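# Plillon: questions we get a lot

Plillon is the planning and perception layer we run on our laundry arm at Grusberg. Jerome Fajardo keeps this page up to date, so if your question is missing, send it to him and he'll probably be delighted.

## What does Plillon do, in one breath?

It takes wrist camera images and joint readings, decides what to grab and how to get there, and hands a short path to the controller. Then it looks again and does the whole thing over. We love that loop!

## Do I need Honell as well?

Yes, for now. Honell is the low-level controller, and Plillon talks to it over a plain socket. You can swap in your own if it accepts joint targets and reports back within 2 milliseconds. A few people have tried it and sent us patches, which made our month.

## How often does it replan?

Whenever the target mask shifts enough to matter, or when the last path runs out. A path holds up to 115 points. You can raise that in `planner.yml`, but long paths go stale quickly with cloth, so try the default first.

## Can I run it without an arm?

You can! Start it with `--replay` and point it at a recorded run. The Tiêu set has 445 of them, all from washing and folding jobs, and it's the nicest way to learn the tool (the viewer lets you drag the time bar and watch the plan change its mind).

## Why does the depth map go strange near a washing machine door?

Glass and shiny metal, mostly. A curved window bends what's behind it and throws back bright arcs, and a perforated steel drum adds highlights of its own. Plain stereo depth gets very confused by all this. We find the cloth by colour and outline first, fit a simple drum model to the rubber ring, and only then guess how far away things are.
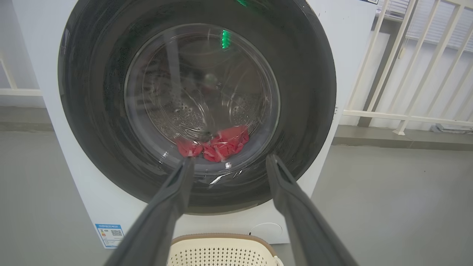 The drum model is the part I'm fondest of. It has so few settings that it fits in a blink, and it gives the planner a "keep out" zone for the fingertips even when half the depth pixels are missing. If the fit looks wrong, turn on `show_ring` and check whether the ellipse sits on the gasket. When it has latched on to the window's edge instead, lower `ring_inner` a little and run it again.

## What about dark clothes?

Still hard. Bright, single-coloured items segment well, and navy socks against a grey gasket don't. There's a branch called `dim-cloth` that uses texture as well as colour, and I'd be very happy to have more people poking at it.

## It stops with "no safe approach". Is it broken?

Probably fine. The planner tries 4000 approach poses and gives up if every one of them brushes the keep-out zone. Move the base slightly, or open `approach.log` and see which joint is running out of room. It's usually the wrist.

## Where do I send bugs?

To the Plillon tracker, please, with the replay file attached and your `planner.yml`. Odd failures are very welcome.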